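9/22/20. Thread on building the index for the second edition of Vorell, our study-habits handbook for high school students. Mostly process notes, for anyone doing their own back matter.

1/ The first edition had no index. Tamara Levchenko tested the book with her ninth graders, and they kept using the table of contents as one. It has 18 chapter titles and none of them contains the word "homework."

2/ I started from the final PDF, after page breaks were locked. Indexing from the manuscript means redoing every locator when the designer changes the leading. Bautista Arancibia changed it in January, so I waited.

3/ First pass: read straight through and tag everything a student might look up. No editing at this stage. Result: 1115 raw entries.

4/ Second pass: merge synonyms. "Note-taking," "taking notes" and "class notes" became one heading with subheadings for Cornell, outline and margin methods. The variants got a "See" line.
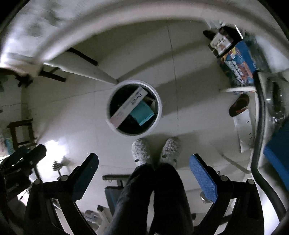
Bin and slippers, tile floor.

5/ Down to 600 entries after merging. The layout allows that in two columns at 8 point.

6/ Rule on locators: no heading carries more than six undifferentiated page numbers. Past that, it gets subheadings. A 14-year-old will check the first page listed and maybe the second.

7/ Passing mentions are out. If the page says "as with flash cards" and moves on, "flash cards" does not get that page.

8/ Sorting is letter by letter. Fermín Farías prefers word by word and has a case, but our glossary is already letter by letter and I wanted them to match.

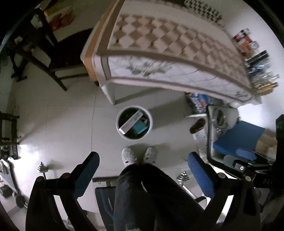 Desk chair, slippers, dumbbells.

9/ Worksheets are indexed in italics with a note at the top of the first page. Teachers look for those first. Gallardo, who print for us, confirmed the italic holds up on uncoated stock.

10/ Check pass: Nicanor Sepúlveda picked entries at random and went to the page. He found 4 bad locators, all in the chapter on test anxiety, where a sidebar had moved across a spread. I rechecked that whole chapter.

11/ The ebook is separate. Page locators mean nothing there, so each one has to link to an anchor in the paragraph. Maximiliano Ledesma is setting those up now. Index file for print goes out with the corrected proofs.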